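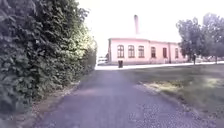 Tarno path and yard sweeper: can it do the chore yet?

Short answer, sort of! I've been selling (and swearing at) yard machines for 14 years, and the Tarno is the first self-driving sweeper I'd leave alone with a straight path. Give it asphalt with a hedge down one side and lawn down the other and it'll trundle along picking up leaves quite happily. Loose stones along the edge are harder. It can't tell gravel that belongs there from gravel that's wandered, so I set the boundary a bit in from the border and do the last strip with a broom.

What it won't do is bins. It'll stop short of one, beep, and wait for you. Ciobanu sell an arm that's meant to shift a bin to the kerb, and I tried it in February... let's just say I still take mine out by hand.

Forks, curved edging and sunken drain covers full of grit are where I'd want you to walk it through first. Deep tree shade next to bright sun slows it down too. The brush skirts over a drain cover and leaves the grit sitting there, so keep a trowel handy.

Runs about 2 hours on a charge. Weighs 18 kg. Grey or green, same price for either colour. 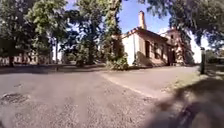
Catinca Manole: Ours does the main drive fine but goes round and round where the side path splits off. Is there a fix, or do I just map them as two jobs?

Two jobs, Catinca! Start the second one past the curve and it behaves.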